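Robótica aplicada. Apuntes de la práctica 4: comparación de efectores finales
Profesora responsable: Iwona Wysocka
Revisión del 13 de enero de 2025

1. Objeto de la práctica

Se comparan dos efectores montados sobre el mismo par de brazos: la pinza paralela Plustel y la mano articulada Rurkiva. Interesa saber en qué tareas compensa la mano, que cuesta más, se calibra peor y pesa 290 g más que la pinza.

Los grupos que no hayan entregado la hoja de calibración de cámara deben hacerlo antes de empezar. El formato es el mismo que en la práctica anterior.

2. Conceptos previos

Una pinza paralela tiene un solo grado de libertad. La fuerza se aplica en dos caras opuestas y el agarre se planifica a partir de la anchura del objeto. Con piezas prismáticas funciona bien. Con piezas curvas el contacto se reduce a dos zonas pequeñas y la pieza tiende a girar sobre el eje que las une.

En la mano articulada el contacto se reparte entre varios dedos. El agarre puede ser de precisión (con las yemas) o envolvente (con las falanges y la palma). El envolvente tolera mejor los errores de posición, pero ocupa más volumen y da problemas cerca de paredes y bordes.

3. Procedimiento

a) Encender el controlador Helow y esperar al final de la rutina de referencia.
b) Cargar el perfil del efector. Un perfil equivocado no da error, pero los límites de par no serán correctos.
c) Fijar el tiempo de cierre en 400 ms para los dos efectores.
d) Ejecutar la serie de cada objeto y anotar el resultado: agarre estable, agarre con giro o caída.
e) Guardar el registro con el número de grupo.

La parada de emergencia la atiende siempre una persona que no maneja el teclado.

4. Tareas con dos manos

La coordinación se plantea como un problema de maestro y seguidor: una mano fija la referencia y la otra corrige su posición respecto a ella. Conviene vigilar la distancia entre las yemas — el modelo de colisión simplifica las falanges como cilindros y deja menos margen del que parece. 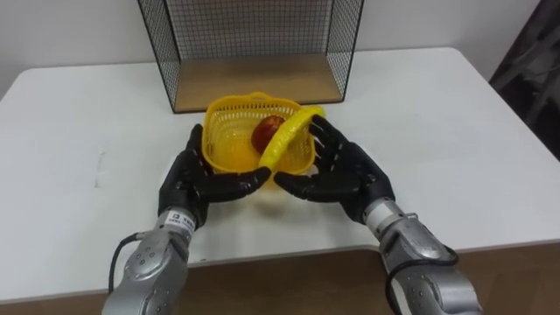

Rurkiva, cuaderno de prácticas, n.º 4, pág. 763

La mano derecha mantiene los dedos superiores curvados sobre el plátano, mientras la izquierda queda baja, delante de la cesta amarilla. Entre las yemas de ambas hay poca separación. Al planificar una postura así hay que tratar la cesta como obstáculo, incluida la parte superior.

5. Entrega

Una tabla por efector y media página de comentario. Se valorará que se distinga entre fallo de percepción y fallo de agarre — en el registro aparecen con el mismo código y hay que revisar el vídeo para separarlos. Las dudas sobre el controlador, a Miklós Boros, en horario de laboratorio.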